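Plullberg Trigger Object Sensor

If you spend your nights in old jails, hotels and farmhouses waiting for something to move, you already know about trigger objects. You set out a toy or a coin, you ask for a sign, and then you sit in the dark for hours. The Plullberg is the sensor we always wanted for that job, and we've used it on every overnight since November!
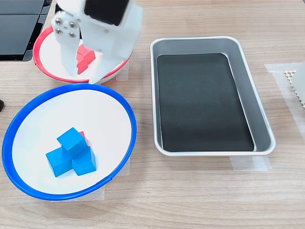
The Plullberg is a thin pad that sits under whatever you choose as your trigger object. It feels changes in weight and tiny shakes, and it writes each one to memory with a time stamp. We like small, plain objects in a strong color, because they show up well on camera and you can tell at a glance if one has shifted. A little red block in a white bowl with a red rim is just the kind of thing we mean. Set the pad to Low for a busy building (pipes, traffic, footsteps upstairs) and save High for the really quiet places.

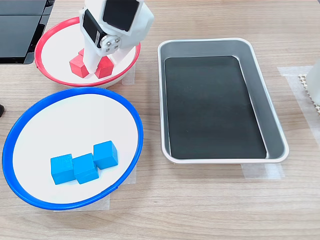

The log is where it gets fun. The pad holds 3,000 events, more than enough for a long weekend, and you can line them up with your audio the next morning. We did that after our last night at the Czarnecka Hotel and found a run of small bumps on the second floor at 2:40 a.m. A delivery truck, most likely — but it was so good to be able to check!
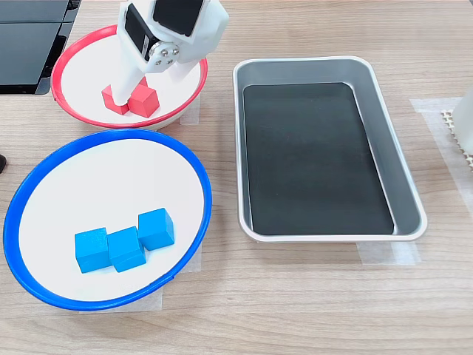
What you get

Plullberg pad with rubber feet
Isero cable, for reading the log on a laptop
Soft case
Printed log sheets, pack of 200

Details

Sensitivity: 3 levels (Low, Medium, High)
Power: 3 AAA batteries, not included
Light: dim red, can be switched off
Works with: Miltum log reader, Windows and Mac

Tips from our own nights out

Let the pad settle on the surface before you start a session. Tap it once at the start and say the time out loud, so your recorder and the log have a shared mark. Keep it off loose floorboards — we lost a whole evening in a farmhouse kitchen to one squeaky plank. If you have a second pad, put it in an empty room with the door shut and compare the two logs later.

Related items

Isero Long Cable
Miltum Pocket Voice Recorder
Red Flashlight with Wrist Strap
Blank Log Sheets

14 comments | 37 shares

Contact us | Copyright Plullberg Night Gear | Back to top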